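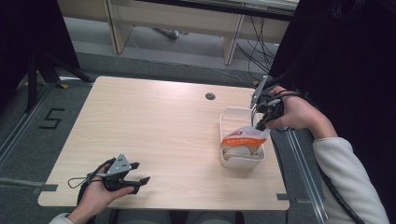
List Home | Threads | Next in thread | Reply

Estholm Pantry Swap list
Sunday, 9:20 p.m.
Posted by the Tanner Street kitchen

Hello again, dear swappers! Somebody over in Junach wrote:

> We have 30 bags to get into bins before the next swap and they
> keep slumping over. Do you lay yours flat or stand them up?
> And does it matter what sort of table we use?

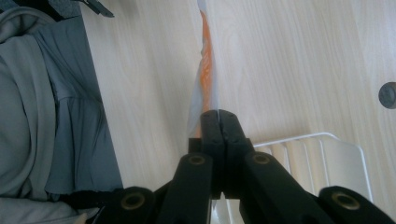
Stand them up, I'd say, and let the tops poke out over the rim so you can grab one without digging (my poor knuckles thank me every time). We use plain white bins, the rectangular kind, and I fold the slack part of each bag down behind it before the next one goes in. I used to lay everything flat, and then of course whatever I wanted was always on the bottom!

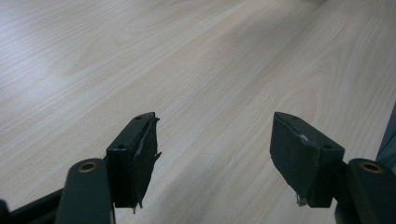 As for the table, any smooth wooden top will do nicely, as long as you clear it first. I give ours a wipe with a barely damp cloth, going along the grain the way my mother did, and then a dry towel. 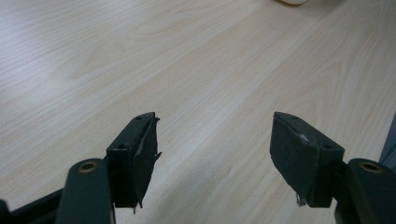 Leave yourself plenty of bare table to work on, too. I bring over 4 bags at a time and keep the others on a chair. Rumholm has promised us 20 more bins, so do write back if you're short, and tell me how the labels are holding up, would you? Ours curl something awful in July.

Warmly, and with flour on my sleeves

Contact the list owner | Copyright Estholm Pantry Swap | Back to top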